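Can a Robot Hand Really Pick Up Anything?

You may have seen a video of a robot picking up an egg, or a grape, or somebody's glasses. The words underneath usually say it can "pick up anything". Be careful with that word. Anything is a lot of things.

A robot's hand is called a gripper. Many grippers have just two fingers, which open and close like a crab's claw. Before a robot can use one well, it helps to have people try the job first. They hold the gripper themselves and squeeze, and a camera on it records what happens. The robot's computer can then learn from the recordings.

At the Nallbridge workshop, Na-rae Chae compares grippers by giving them small, annoying jobs. Bolts are hard and can roll. Rubber rings are bendy and lie very flat, so a finger has hardly anything to grab.

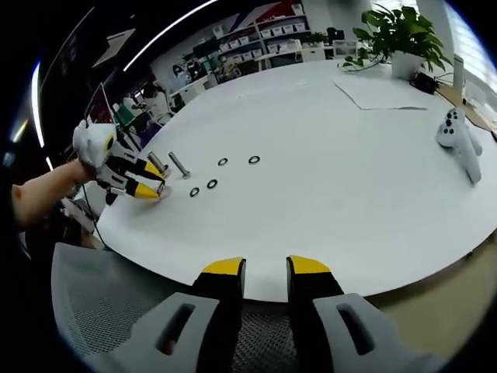
Bolts and rubber rings on the test table, with two hand-held grippers. Look for the yellow fingertips.

Suppose a gripper picks up a bolt. Well done, gripper! But was it lucky? Na-rae wants 200 tries with each pair of fingertips before she will say which is better. She also writes down every drop, even the silly ones.

Here are some questions to ask next time you watch a robot video. How many times did they try? Did they show us the misses? Was a person steering? If the video doesn't say, you don't know yet, and it's fine to say so.

You can test your own fingers too. Put on thick gloves and try to lift a rubber band off a table 35 times. Keep score – and no cheating by sliding it off the edge.

Comments (3)

Oddur Kragh
My class got 11 with ski gloves. One boy says 30 but we didn't see it.

Purificación Cabello
Do more fingers make it easier?

Berkay Çınar
I tried it with a coin and that was worse than the rubber band.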